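July
by the Motard bench notes writer

I keep getting into the same argument at lunch, so I'm going to have it here in writing where I can't be interrupted. I think the plainest task we run at Motard, pick up a small thing and put it on a plate, is still the best test of a learned policy we've got. People groan when I say this. They want drawers and laundry and making coffee. I want one little red object and one square plate on a white table, and I want to see it done again and again until everybody's bored.
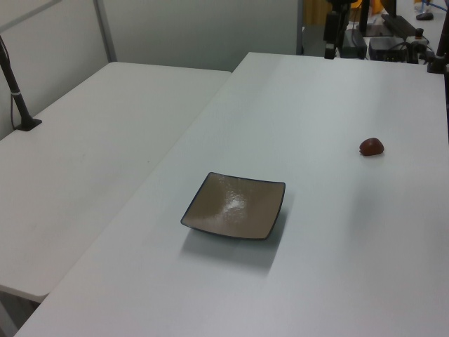
Why bother with pick-and-place when it was solved years ago?

It was solved for a fixed object in a fixed spot with a script behind it. A policy that learned from demonstrations has to find the object and the plate fresh every time, and that's where the trouble lives.

We started out with 25 demonstrations, and for a couple of afternoons I was thrilled. The arm went over, closed its fingers, swung across, let go. Lovely! Then I slid the plate a hand's width over and it dropped the thing on bare table, right where the plate used to be. It had learned a place and hadn't learned a plate at all. You could have taken the dish away completely and gotten the same motion (I tried it, and you do).

So we collected more, 268 in the end, and this is the part I get worked up about. The first big batch barely helped. All of us had been setting the plate down in the same comfy spot, square to the table, like we were laying out dinner. The later demos, where we forced ourselves to turn the plate and push things out toward the edges, did far more good per hour of work. I'd trade 90 tidy demos for 20 messy ones any day, and I've said so in meetings, to mixed reviews.

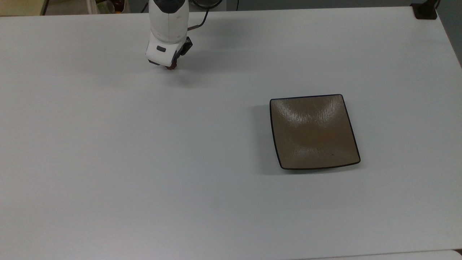
The other thing I'd push on is how we score these runs. The Dirnari scoring sheet we inherited has a single box for success, and the Orbán one we used before that wasn't much better. A run where the arm never gets hold of the object and a run where it carries it nicely and lets go an inch short both go down as a fail. Those are completely different problems! One is about the grasp, the other is about where the policy thinks the plate is, and you'd fix them in different ways. I now write down reach, grasp, carry and release separately. It takes longer and my handwriting is terrible, but I finally know what I'm looking at.

I'll give the other side its due. The folks on the Estetov project say a bare table flatters everything, and sure, it does. If it works on mine it may well fall apart in a kitchen. But if it can't handle a turned plate with nothing else in the way, I don't want to hear about the kitchen yet. Next up I'm swapping in a round plate, with no new demos, and I've got a sandwich riding on it missing.

Contact the bench notes desk | Copyright Motard, all rights reserved | Back to top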